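작업대 서랍 정리, 주말 하루면 끝나는 저만의 방법
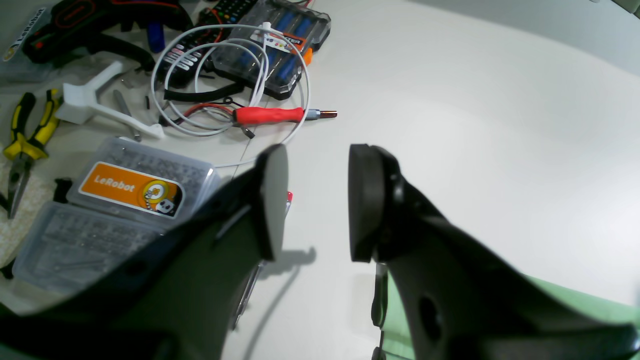 취미로 뭔가를 만들기 시작하면 공구는 정말 무섭게 늘어납니다. 저도 처음에는 드라이버 몇 자루와 니퍼 하나로 시작했는데, 작년 5월에 세어 보니 자잘한 부품까지 합쳐 거의 200가지가 되어 있더라고요! 그때부터 이것저것 시도해 보다가 지금의 방식으로 정착했습니다. 돈도 별로 안 들고, 무엇보다 하고 나면 기분이 정말 좋아요.

준비물
- 칸막이용 두꺼운 종이나 얇은 합판
- 뚜껑 있는 작은 통 (저는 8개로 시작했어요)
- 라벨지와 유성펜
- 큰 상자 두 개
- 자, 칼, 목공풀

1단계. 전부 꺼내기
서랍 하나만 하지 말고 전부 꺼내세요. 바닥에 헌 이불을 깔고 그 위에 쏟아 놓으면 나사가 굴러다니지 않아 좋습니다. 이때 서랍 안쪽도 마른 걸레로 한 번 닦아 주세요. 저는 여기서 2년 동안 찾던 육각 렌치를 발견하고 소리를 질렀습니다.

2단계. 종류 말고 작업별로 나누기
제가 제일 강조하고 싶은 부분이에요! 보통은 드라이버는 드라이버끼리, 집게는 집게끼리 모으는데, 저는 같이 쓰는 것끼리 모읍니다. 납땜할 때는 인두, 땜납, 흡입기, 핀셋이 한꺼번에 필요하니까 한 서랍에 넣는 거죠. 이 방법은 Ronja Eklund 님이 Setthorpe 공방 모임에서 알려 주셨는데, 처음엔 반신반의하다가 일주일 만에 완전히 빠져들었습니다. 여러 작업에 두루 쓰는 자와 칼, 연필은 맨 위 서랍에 따로 둡니다.

3단계. 상자 두 개에 담기
한 상자에는 '남 주기', 다른 상자에는 '고민'이라고 씁니다. 고민 상자는 날짜를 적어서 선반 위에 올려 두세요. 제 상자에는 2018년 4월 29일이라고 적혀 있는데, 그 뒤로 꺼낸 건 줄자 하나뿐이었어요. 녹이 심한 톱날이나 금이 간 손잡이는 고민할 것도 없이 버립니다. 날은 꼭 두꺼운 종이로 감싸서 내놓으시고요.

4단계. 칸막이 만들기
서랍 안쪽 폭을 재고 1mm쯤 작게 자르세요. 딱 맞게 자르면 습한 여름에 합판이 불어서 안 빠집니다(두 번 당했어요). 높이는 서랍 깊이의 3분의 2 정도가 쓰기 편합니다. 칸막이끼리 만나는 곳은 반씩 홈을 파서 끼우면 풀 없이도 꽤 튼튼해요. 저는 흔들리는 곳만 목공풀을 조금 발랐고, 하룻밤 그대로 말렸습니다.

5단계. 라벨 붙이기
글씨는 크게, 단어는 짧게! '3mm 나사 및 너트류'보다 '나사 3'이 훨씬 빨리 읽힙니다. 통은 뚜껑과 몸통 양쪽에 다 붙이세요. 뚜껑만 바뀌어서 엉뚱한 통을 열게 되는 일이 생각보다 자주 있거든요. Rasa Pärn 님은 라벨 대신 부품 하나를 뚜껑에 테이프로 붙여 두신다는데, 이것도 정말 기발하지요?

유지하는 요령
작업이 끝나면 노래 한 곡 틀어 놓고 그 곡이 끝날 때까지만 치웁니다. 더 하고 싶어도 멈춰요. 그래야 다음번에도 부담 없이 시작하게 되더라고요. 새 공구를 사면 그날 바로 자리를 정해 주시고, 자리가 없으면 고민 상자부터 한번 열어 보세요.

다음 글에서는 벽에 거는 타공판을 다룰 예정입니다. 여러분의 서랍 정리법도 댓글로 알려 주세요!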